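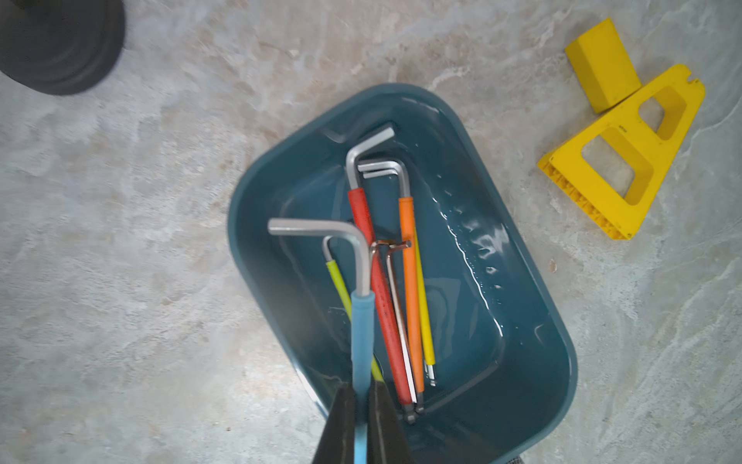 Hex keys in the blue tray, fingers on the light blue one.

Sunday, 14:00, cell 2 (the Taltis arm, floor position)

Purpose of today: find why the fingers slip on the sleeved keys when there is water in the tray. On dry keys we had no problem the whole week. With water, the Garrido fingers lose the key in the moment when the arm starts to lift.

Setup as I left it:

- tray directly on the concrete, shallow clean water, no soap
- keys laid in one bundle, colored sleeves and bare ones mixed
- yellow stand and yellow block to the right of the tray, do not move them, I measured the tray position from the stand
- wrist camera on, exposure fixed by hand. With auto exposure the reflections on the right side of the water make everything else too dark.

First 36 lifts with the old closing force (setting 30). I write only the light blue key here, it is the thickest and should be the easiest. It slipped many times, always turning around its long axis first, then sliding down. The short arm is heavy and pulls the key to the side. So it is partly a question of where we hold it. The fingers take it low on the sleeve, far from the bend.

Then I changed the closing force to 55 and repeated. Better, but the lime green key beside it gets pushed by the right finger and sometimes comes up together with the blue. I don't like this. More force is not the full answer.

Finger pads: I took both off and looked at them under the lamp. The left one is polished in the middle, the right one still has its texture. The cycle counter shows 1182 since the last pad change, and the Norkance sheet on the cabinet door gives no limit for wet work. I put new pads on both sides, cleaned the seats with alcohol, tightened the screws by hand and then a quarter turn. Please do not use the long key for this, the thread is in plastic.

After the pads I did the zero of the gripper again. The old zero was a little open, so "closed" was not fully closed. I should have checked this first!

Not done yet:

- lifts with new pads at setting 30, same bundle, same water level
- grasp point higher on the sleeve, near the bend
- bare thin keys, the two copper-colored ones are the difficult ones
- ask Flilodham if they have the softer pad in stock

If you use the cell before me: pour out the water after work and dry the keys with a cloth, also inside the sleeve ends. Wipe the fingers too, and leave the gripper open when you switch off.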